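Das Tablett bleibt an der Spüle: Pasutero startet Sammelaktion für Dinge, die keiner mehr zuordnen kann

Clistberg, im Februar – Der Haushaltsdienst Pasutero nimmt sich eines Problems an, das in keiner Wohnungsanzeige erwähnt wird und doch in jeder Wohnung wohnt: der Kleinkram am Spülbecken. Mit der Aktion »Onderano« stellt das Unternehmen in Clistberg und den umliegenden Gemeinden 750 rote Kunststofftabletts mit erhöhtem Rand kostenlos zur Verfügung. Wer eines abholt, verpflichtet sich zu nichts, außer alles daraufzulegen, was in der Küche herumliegt und dort nichts verloren hat.

Die Spielregeln passen auf eine Postkarte. Das Tablett steht 21 Tage lang neben der Spüle. Was beim Abwaschen im Weg ist, kommt darauf. Jeden Abend gegen sieben darf jedes Haushaltsmitglied Ansprüche anmelden, mündlich und ohne Formular. Was nach 72 Stunden noch daliegt, wird entweder eingeräumt oder abgegeben. Diskussionen über den emotionalen Wert von Flaschenverschlüssen sind erlaubt, verlängern die Frist aber nicht.

Vorausgegangen ist ein Probelauf in etwa 100 Haushalten, bei dem Pasutero einiges über die Clistberger Küche gelernt hat. Gummibänder vermehren sich dort ohne erkennbares Zutun. Einzelne Schrauben genießen lebenslanges Bleiberecht, weil sie noch zu irgendetwas gehören könnten. Und Schwämme werden offenbar ungern entlassen, auch wenn ihre besten Tage lange zurückliegen.

»Wir haben mit Kassenzetteln gerechnet und einen Stein bekommen«, sagt Ho-yin Lo, bei Pasutero für die Aktion verantwortlich. »Auf die Frage, wem er gehört, meldete sich niemand. Auf den Vorschlag, ihn in den Garten zu legen, meldeten sich alle.« Der Stein sei bis auf Weiteres geblieben.

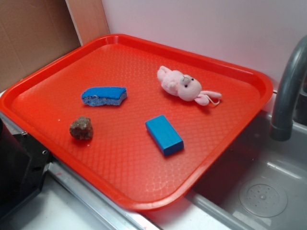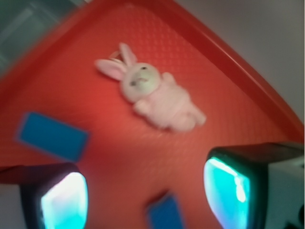

Rotes Tablett mit rosa Plüschtier und blauem Kleinkram. Fotos: Pasutero

Für Plüschtiere gilt eine Sonderregelung, auf die vor allem die jüngeren Teilnehmer gedrängt haben. Sie fallen nicht unter die Dreitagesfrist und dürfen auch nicht in einer Schublade verschwinden, in der schon Batterien liegen. Anhänger, die einmal an einem Schlüsselbund oder einer Schultasche hingen, sollen zunächst dorthin zurück. Gelingt das nicht, wird im Familienkreis verhandelt. Pasutero mischt sich hier ausdrücklich nicht ein – man habe im Probelauf genug Lehrgeld bezahlt, heißt es im Unternehmen.

Auch die Frage der Farbe wurde ausführlich erörtert. Zur Wahl stand zunächst ein dezentes Grau, das sich in der Vorrunde so harmonisch in die Küchen einfügte, dass es binnen weniger Tage unter Post verschwand. Rot dagegen stört. Mehrere Haushalte baten um einen früheren Abholtermin, was Pasutero als Erfolg verbucht.

Die Abgabe läuft über die Sammelstelle im Hof der Schreinerei Yau. Angenommen wird, was sauber ist und in eine Hand passt: Bauklötze, kleines Spielzeug, Figuren, Anhänger. Gebrauchte Schwämme nimmt die Sammelstelle nicht an, auch nicht mit Begründung. Steine werden entgegengenommen und im Beet neben der Einfahrt ausgelegt, wo bereits Gesellschaft wartet.

Die Tabletts gibt es ab Anfang März in der Pasutero-Filiale Clistberg und bei Yau, täglich zwischen 9 und 17 Uhr, ein Stück pro Haushalt. Eine Rückgabe ist nicht vorgesehen. Nach Ablauf der Aktion können sie als Tablett verwendet werden.

Über Pasutero
Pasutero räumt Küchen, Keller und Abstellkammern in Clistberg und Umgebung auf. Das Unternehmen berät Privathaushalte vor Umzügen, nach Umzügen und in den Jahren dazwischen, in denen die Kartons noch im Flur stehen.

Pressekontakt
Pasutero, Projekt Onderano
Ho-yin Lo
Abdruck der Fotos honorarfrei, Belegexemplar erbeten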